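Home Explore Threads Bookmarks Log in

Filed under: Startups / Pricing

Okay, thread on free trials, mostly for people running tiny subscription products like mine. I've had Disent going since October and I've now changed the trial three times. Learned some stuff! 1/9

We started with 14 days, no card. Felt generous, felt friendly, everybody on the signup survey loved it. 1,179 signups in the first stretch and I was dancing around my apartment.

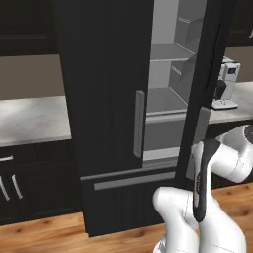 Then I looked at who paid. 70 people. Seventy! And most of those had decided by the second day anyway (I could see it in the logs, they'd import their invoices right away and just keep going).

So the other twelve days were doing nothing for them, and everyone else forgot we existed.

Attempt two: ask for a card up front. Signups fell off a cliff, 546 over the same length of time. Paid accounts went up a bit, but so did the angry emails, and I answer those myself, usually at night, in a bad mood.
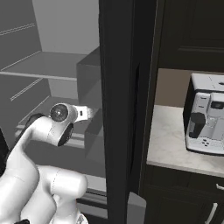

WHAT I DO NOW

No card, no clock. You get nine invoices free and then it asks you to pick a plan. Stole this from Arif Munshi, who did the same thing with Skornport, except his limit is on shipments.

I like it a lot better. A slow month doesn't eat your trial, and the people who send nine invoices in an afternoon are exactly the ones who want to pay me (hi, I love you all). 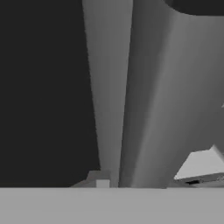
One thing I got wrong was the counter. I hid it in settings and people hit the limit mid-invoice with a client waiting. Ouch. It's in the top bar now and the complaints pretty much stopped.

Grethe Norðdahl asked if I'd go back to a time limit for bigger teams. Maybe? They need a few weeks just to get their bookkeeper to log in. I might do it by hand for now, one email at a time.

If you've tried a usage trial on something people only open once a quarter, please reply, I'm really curious how you picked the number. 9/9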